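Tosinby Road Safety Group
Minutes, April 7, 2025

The meeting opened with 40 residents in the hall, our best turnout yet! March minutes were approved with no changes.

Speed watch: Members logged 384 cars on Penry Lane last month, and 117 of them were over the limit. That's a lot, but it's down from the month before, and the police liaison desk was delighted with how neat the log sheets were. 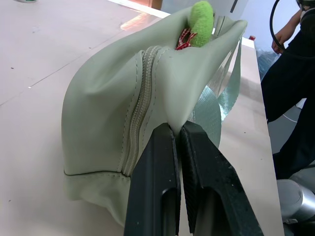 The new sign by the Zullo bakery is up and working (big cheer from the back rows). Members asked for a second one at the Clorport turn, where drivers still roll right through the stop. Agreed to write to the county this week.

Phones at the wheel: The high school wants us back for another talk, and 7 members signed up on the spot. Wonderful! Slides to be shortened, with more time for questions.

Any other business: Reflective vests are running low in the larger sizes. Order approved.

Next meeting in the same room, same time. Bring a neighbor!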